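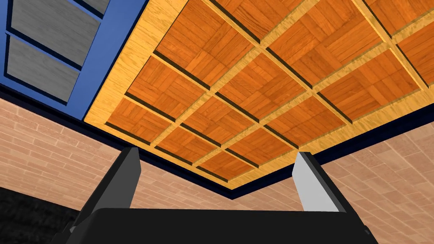

Notebook entry, 5 October 2025
Entered by: Hye-jin Han
Read and countersigned by: Otakar Matoušek

Subject: Contact fault in simulated approach to the lattice panel, Drurard test set

The overnight batch was stopped by the monitor at episode 34 of 185. The stop was correct. The arm had continued to drive downward after contact with the panel, and the reported force at the wrist had passed the limit set in the May safety note. No hardware was connected during the batch. The entry is made because the same controller build is scheduled for transfer to the Prustmont cell, and that transfer is now on hold.

Sequence as reconstructed from the log. The gripper approaches with the fingers open and nothing held. The planner selects a target on the raised strips of the lattice. In the failed episodes the target was placed at strip height but over one of the recessed parquet squares, so the fingers passed the expected contact height without touching anything. The controller treated this as a short approach and extended the move. One finger then met the side of a strip, and the controller read the lateral load as noise.

Florian Millet first suspected the wrist camera calibration. He reran the check with the stored values and with fresh ones, and the target error was the same in both. The calibration is therefore set aside for now.

Seo-ah Kwon compared the collision mesh with the visual mesh. The visual mesh has the squares set below the strips, as intended. The collision mesh is a single flat slab at strip height in the version used by the planner, while the physics engine loads the detailed version. The two parts of the system were working from different shapes. The flat mesh appears to have been left in place when the panel asset was replaced in May, and the change record does not mention it.

Actions taken:
- Planner pointed to the detailed collision mesh. Episode 34 replayed with the same seed: no overrun.
- 20 further episodes run with random textures for the surrounding brick. 3 stopped on force limit, all near the border, where the wood rail meets the grid. Cause not yet known.
- Lateral load filter returned to its earlier setting. The wider setting had been requested by Jytte Bisgaard for the Gunnlaugsson trials and should not have been carried into this build.

Safety remarks. The extended move after missed contact is the more serious matter and is independent of the mesh. A real arm in the same state would have pressed into the fixture until the drive tripped. Until the extension is bounded in the controller itself, the build is not to be run on any physical arm, including at reduced speed - this applies to the demonstration unit at Fundmont as well.

Open points:
- Border stops: compare contact normals at the rail with those at the inner strips (Kwon).
- Written limit for the extension distance, to be agreed before the hold is lifted (Matoušek, Bisgaard).
- Check whether other assets replaced in May carry the same flat mesh (Millet).

Logs and seeds are stored with the batch. Please do not overwrite episode 34.

We use cookies to keep you signed in and to remember your display settings. By continuing to use this site you accept our cookie notice. Accept | Manage settings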